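Teaching a simulated arm to press the right button, part 2: naming the targets

If you did part 1 you've got Netero installed and an arm that moves when you tell it to. Now we get to the fun bit - giving it a job you can score. I picked button pressing for my first project because a press is easy to check in code, and I still think it's the best place to start.

Open the Vorkero scene and switch to the wrist camera. It's a fisheye, so the panel looks bent, and you'll want to get used to that before you write any labels.
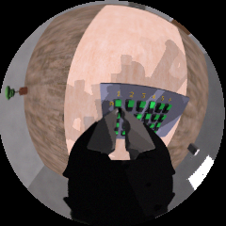 Wrist view in the simulator, with the column numbers and the A row label showing.

Every button gets a name from its row letter and column number, so the top left one is A1. Put those names in the task text exactly the same way every time. I mixed "A1" and "button 1 in row A" in my first batch and the policy got noticeably worse at following instructions. Elsie Stockdale spotted it while reading through my logs, and I had to redo the lot.

Next, record your demos. I used 578, all in simulation, spread over the whole grid. Fewer will probably do if you stick to one row. Keep the starting pose a little different each time or the policy just memorizes one path (mine did!).

Then turn on shadow randomization in the Illier config. Set it to 2 for a first run and go up to 7 once training looks stable. Don't skip this one. Shadows falling over the panel change its color a lot, and a policy trained under flat light tends to go for the wrong column.

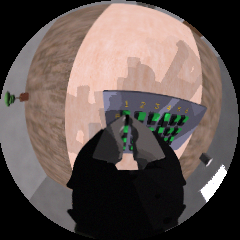 Fingertips at column 1, with shadows across the board and the table.

Train overnight. Mine took nearly 14 hours on one graphics card. When it's done, run the Tomar script, which picks a button, resets the arm and logs which button went down. Look at the misses by column before you touch any settings. The far columns look squashed from this camera, so if your misses pile up at 5 and 6, record more demos there and train again.

Part 3 covers pressing two buttons in order. I'm hoping to have it up in February.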